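Youth Assembly FAQ

Print this page | E-mail this page

What is the Furnival Youth Assembly?
It's a proper debating chamber for people aged 14 to 18, and we love running it! Members bring motions, argue them out and vote, and whatever passes goes to the full council for a written reply.

How many members are there?
There are 58 seats, shared between the Prillus and Pemico wards according to how many young people live in each. At the last election 3,501 people could vote and 1,405 of them did, our best turnout so far.

How do I stand?
Pick up a nomination form from any school office or library in September. You need 2 signatures from people in your ward, plus a short statement saying what you'd like to change. Handwritten is fine.

Do I need to know anything about politics?
Not a thing. New members get a training morning where you practise putting a motion, asking a question and raising a point of order (everyone's favourite, once they get the hang of it). 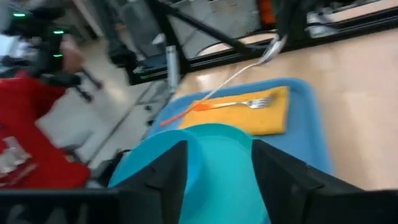 Fork and napkin on a blue tray.

Is lunch provided?
Yes, on every sitting day. Tell us about allergies on your acceptance form. We break at 12.30 and start again at 1.15, when the bell goes.

Who chairs the debates?
The members choose their own Speaker by secret ballot at the first sitting. Alcides Lopes, the assembly clerk, sits alongside to help with the rules.

Can my family watch?
Please bring them! The public gallery is open for all debates and there's no need to book. Filming is allowed from the back row only.

What if I miss a sitting?
Let the clerk know beforehand and your seat is safe. Two absences without word and it goes to the runner-up.

Print this page | E-mail this page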